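4.2 Saisie et dépose d'objets emballés dans une pièce ordinaire

Nous avons longuement hésité, en préparant cette partie de l'étude, sur la place qu'il fallait accorder aux objets emballés. La littérature sur la manipulation domestique leur préfère volontiers la tasse, la bouteille ou la boîte de conserve, dont la forme est franche et dont la surface ne bouge pas sous les doigts. Or quiconque a déjà rangé un placard, vidé un carton de déménagement ou préparé un colis sait bien que la moitié de ce qui nous passe entre les mains est enveloppée de quelque chose : un film, un sac replié, plusieurs tours de ruban, un papier qui glisse. Il nous a donc paru utile, et même un peu urgent, de demander à nos deux systèmes de faire ce que l'on demande à un apprenti dès son premier matin à l'atelier, à savoir prendre un objet emballé, le garder droit, le porter ailleurs et le poser sans le renverser.

Le protocole reprend celui de la section précédente, à ceci près que nous avons renoncé à la table d'essai normalisée. Les pièces retenues sont celles où l'on vit et travaille réellement, avec leurs chaises, leurs tabourets, leurs tableaux blancs et tout ce qui s'accumule contre les murs. Sur les 2 058 essais de la campagne Lernstead, 571 portent sur des objets entièrement emballés et sont analysés ici. Chaque essai comprend une approche, une fermeture de la pince, un transport et une dépose. L'opérateur n'intervient que si la chute de l'objet risque d'abîmer le matériel, et tout essai interrompu de la sorte est compté comme un échec, même lorsque nous avions la conviction, devant l'écran, que la machine s'en serait sortie.

La première difficulté, et sans doute la plus instructive, tient à ce que l'emballage ment un peu sur la forme. Un cylindre rigide serré dans un film plastique reste un cylindre pour la main humaine, qui presse, sent la résistance et corrige sans y penser. Pour un estimateur de pose qui travaille à partir d'images, les plis font naître de petites arêtes, les reflets se déplacent avec le bras, et l'axe de l'objet, que l'on croyait acquis, se met à osciller d'une vue à l'autre. Le noir brillant est à cet égard le cas le plus ingrat de notre série, d'autant que la pince est noire elle aussi et que les contours de l'une et de l'autre se confondent volontiers à la fermeture.

Figure 7. Cylindre enveloppé de plastique noir, maintenu à la verticale entre les deux doigts de la pince.

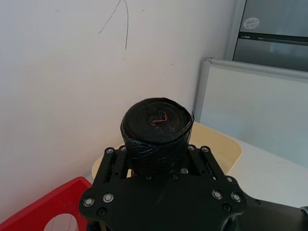

La seconde difficulté concerne le serrage. Une force trop faible laisse l'objet tourner dans son enveloppe, car c'est alors l'enveloppe que l'on tient et non ce qu'elle contient ; une force trop grande écrase les plis, modifie l'épaisseur apparente et fausse la mesure d'ouverture sur laquelle repose la détection de prise. Nous avions espéré, avec l'optimisme des débuts de projet, qu'un seul réglage conviendrait à toute la famille des cylindres. Il a fallu y renoncer dès la première semaine. Le contrôleur Prirnora s'en tire en augmentant la force par paliers et en s'arrêtant dès que l'ouverture cesse de varier, ce qui allonge chaque prise mais évite la plupart des rotations intempestives. Le contrôleur Coelho, plus direct, ferme d'un coup à une consigne fixe ; il est nettement plus vif, et il faut reconnaître qu'il est aussi plus agréable à regarder travailler, mais il tolère mal qu'un pli cède une fois la prise faite.

Pris ensemble, les deux contrôleurs mènent à bien 444 des 571 essais. Le chiffre est honorable, et nous avouons qu'il nous a d'abord réjouis. Il mérite pourtant d'être lu avec un peu de prudence, car la réussite y est définie de manière assez généreuse : l'objet doit se trouver debout dans la zone de dépose, sans condition sur son orientation autour de l'axe vertical ni sur l'état de son emballage. Un manutentionnaire serait plus sévère que nous. Une personne qui rangerait sa cuisine le serait sans doute un peu moins, encore que cela dépende beaucoup de ce que contient le paquet.

Les échecs se répartissent de façon inégale entre les phases. Une poignée seulement survient pendant le transport, ce que nous n'attendions pas, tant cette phase est redoutée dans les travaux antérieurs. L'approche en concentre une part plus importante, surtout lorsque l'objet est voisin d'un dossier de chaise ou d'un pied de table qui oblige le poignet à contourner l'obstacle. Mais c'est la dépose qui domine, et de loin : 194 déposes, réussies ou manquées, ont demandé au moins une reprise, le film adhérant à l'un des doigts au moment de l'ouverture et entraînant l'objet avec lui. L'équipe a pris l'habitude d'appeler cela « le paquet qui suit ». Un humain règle la question d'un petit mouvement latéral du pouce, si naturel que personne, parmi les participants que nous avons observés pour comparaison, ne se souvenait de l'avoir fait. Nos machines n'ont pas de pouce, et le mouvement équivalent, une légère translation du poignet avant l'ouverture complète, a dû être ajouté à la main dans la séquence.

Cet ajout nous amène à une remarque plus générale. Lorsque nous présentons ces travaux à des responsables d'atelier, comme ceux de Sotska qui ont bien voulu nous prêter leurs locaux et une bonne part de leur patience, la question revient presque toujours sous la même forme : est-ce que la machine peut le faire, oui ou non ? Notre réponse, au terme de cette série, est qu'elle peut prendre et porter des objets emballés dans une pièce que l'on n'a pas rangée pour elle, à condition que quelqu'un ait auparavant regardé de près comment l'emballage se comporte au contact des doigts. Cette observation préalable, qui prend parfois une matinée entière pour une nouvelle famille d'objets, n'apparaît dans aucun de nos tableaux de durée. Nous pensons qu'elle devrait y figurer, et nous proposons en section 6 une manière de la comptabiliser.

Il convient enfin de signaler deux limites propres à cette partie. Tous les objets étaient suffisamment rigides sous leur enveloppe pour tenir debout seuls ; les paquets mous, qui s'affaissent dès qu'on les lâche, ont été écartés et feront l'objet d'une campagne séparée. Par ailleurs, les essais ont été conduits sous un éclairage abondant. Quelques prises tentées en fin de journée, hors protocole, laissent penser que l'estimation de pose se dégrade assez vite quand la lumière baisse, mais elles sont trop peu nombreuses pour que nous en tirions autre chose qu'une invitation à recommencer en janvier, quand la nuit tombe tôt sur l'atelier.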